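Buscar en la web Buscar Escribe aquí lo que buscas

Bayetas de microfibra Raltuvico, pack de 6: opinión después de 20 lavados

Voy rápido que tengo la casa patas arriba. Las compré para la mudanza, a Tundgate, junto con las cajas y el precinto. Pack de 6, tamaño grande, rizo por las dos caras. Venían en una bolsa de plástico de las que no se vuelven a cerrar. Primer punto negativo, pequeño.

Lo que quería: algo para quitar el polvo de muebles blancos sin dejar pelusa y que aguantara la lavadora. Nada más. Las anteriores eran unas Hulme que al principio iban muy bien y al segundo mes parecían cartón. Las tiré todas, menos una que quedó para la bici.

Tacto. Rizo corto, apretado, con cuerpo. No es la típica bayeta fina que se te escurre de la mano, esta se arruga, hace bulto y llena el puño. Para pasar por una mesa, perfecto. Para cristales NO, ya lo digo, deja rayas. Para cristales sigo con las lisas.

Colores: teja y lila en mi pack. En la web ponía "tonos tierra", y el lila de tierra tiene poco, pero bueno. El teja cambia bastante según la luz, hay ratos que lo veo rojizo y ratos que es marrón y punto. Si lo quieres a juego con algo de la cocina, cuidado. A mí me da igual, uso la teja para el polvo y la lila para secar y así no las mezclo.
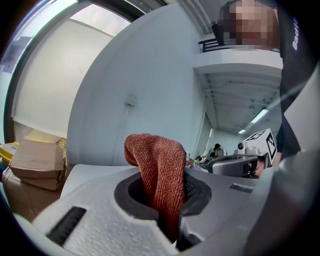
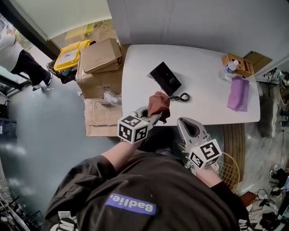

Bayeta y mesa

Raili Riihimäki
Reseñas de casa y limpieza

Sigo. La prueba de verdad es la mesa blanca, que es donde acaba todo: el cable, la cestita de mimbre, la botella de agua, los papeles. En una superficie así se ve cualquier mota. En seco, una pasada y listo, el polvo se queda en el rizo. Con la bayeta apenas húmeda mejor todavía, pero hay que escurrirla bien porque chupa mucha agua y luego la suelta donde no toca. Dos veces me pasó, las dos encima de facturas.

El borde de la mesa también cuenta. Las bayetas finas se me enganchan en el canto y esta no, como tiene grosor lo abraza y lo limpia por arriba y por abajo de una vez. Detalle tonto, pero son las cosas que notas cuando limpias la misma mesa cada día.

Polvo de cartón. Quien se haya mudado sabe lo que es, ese polvillo marrón claro que sueltan las cajas y que aparece hasta en los vasos. Con esto, muy bien. El problema es sacarlo después de la bayeta: sacudir por la ventana no basta, hay que lavarla. En la teja no se nota lo sucia que está, en la lila sí y bastante.

Lavado. A 40 grados, sin suavizante, sin toallas de algodón al lado que sueltan pelusa y se le queda toda pegada. Llevo 20 lavados con las que más uso. Estado:

- rizo: bien, algo más aplastado en el centro
- color: la teja igual, la lila un pelín mas apagada
- costuras: una se ha abierto en una esquina, la cosí y ya
- olor: ninguno si las tiendes abiertas. Si las dejas hechas una bola en el fregadero, olor a perro mojado

La primera vez lavadlas solas. El teja suelta color, poco, pero suelta. Una camiseta mía clara puede dar fe.

Secado lento, eso sí. Es lo que tiene el grosor. En verano se secan en una mañana, en enero supongo que tocará radiador. Doblada plana sobre la mesa no se seca nunca, cuélgala.

Comparando con las Barkgate, que son las que recomienda todo el mundo: las Barkgate secan antes y para los cristales van mejor. Pero son pequeñas y más caras, y para polvo me quedo con estas. Mi vecino Lauri Seppälä usa las Barkgate para el coche y está encantado, pero yo no tengo coche así que esa parte no la puedo comparar.

Precio: el pack me costó 7 euros, envío aparte. Me parece justo. Si fueran 20 os diría que no. La etiqueta pica y va cosida en medio de un lado, no en la esquina, hay que cortarla con tijera y con paciencia para no llevarse el hilo. Quedan restos igual.

Lo bueno: grosor, no deja pelusa (desde el segundo lavado, en el primero un poco sí), atrapa el polvo, sirve para secar derrames sin ir a por la fregona.

Lo malo: etiqueta, bolsa, secado, y que no puedes elegir colores. También que dobladas abultan, en el cajón me caben cuatro y las otras dos viven en una caja que aún no he abierto del todo.

¿Volvería a comprarlas? Sí, otro pack para el baño. Si hay un color más claro, mejor, para ver cuando toca lavarlas.

Nota: 7 de 10. Le quito por la costura y por la etiqueta, el resto es manía mía.

Edito: me preguntan por la vitrocerámica. Con el rizo se retira bien la espuma del limpiador, para el brillo final hace falta una lisa. Y que esté fría la placa, que la microfibra con calor se estropea.

Última actualización: septiembre de 2020

Contacto | Aviso legal | © Todos los derechos reservados | Volver arriba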